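Week 7 handout: looking at the Gagnon two-arm kit

Okay, so this week we get to pick apart something you can buy! The Gagnon is a bench kit from Villider: two arms, the rails they bolt to, a box to keep them in and the software to drive the lot. I've had the loaner on my desk long enough to have opinions (plenty of them), and I'd like you to argue with them on the forum before our 2 o'clock lab.

Start with chapter 2 of the manual, the part on picking up thin things. Skip the marketing pages, they're all adjectives.

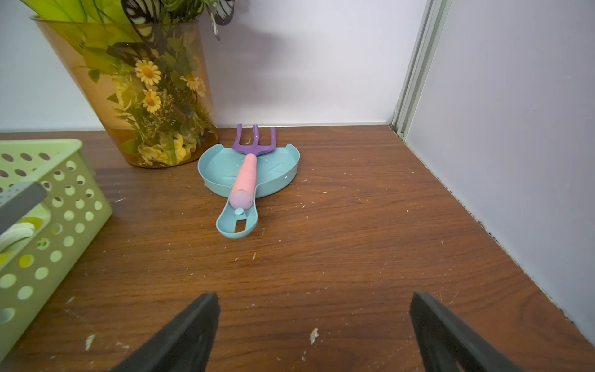
Grasp planning is where I think the kit earns its price. You get a wrist view, and the software lets you draw your approach right on top of it, which I love. Take the little rake with the purple head and pink handle: the handle end rests on the teal holder, so how much room does a finger have to get under it? Work out two approaches, one along the handle and one across it, and write down which you'd try first. Please don't just say "across" because I did it that way in lecture.

Now the stuff I'm less keen on. Calibration is 24 separate poses per arm, and if you bump the bench you get to do it again. The Mellex add-on promises to cut that down, but it's a yearly license and I haven't tried it. The manual is also weirdly quiet about two arms reaching into the same space, so we'll do that ourselves. Sketch where each arm can go, shade the overlap, and tell me who gets right of way when they both want the basket of tape rolls.

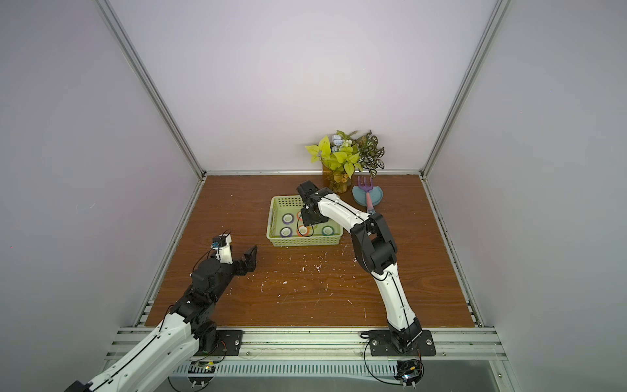 Radek Šťastný wrote back on the forum that I'm being too kind: right of way ought to come built in, and a buyer shouldn't have to write it from scratch. He'd take the Nolaneck kit for that alone, even with its slower software. Fair point, and I went back and forth on it all evening. My answer (for now!) is that for teaching I like having the gap there to fill, but if I were buying for a shop floor I'd be right there with Radek.

For lab, bring your sketch and your two approaches. Each pair gets 30 minutes on the kit, and Bohumila Hájek has the sign-up sheet.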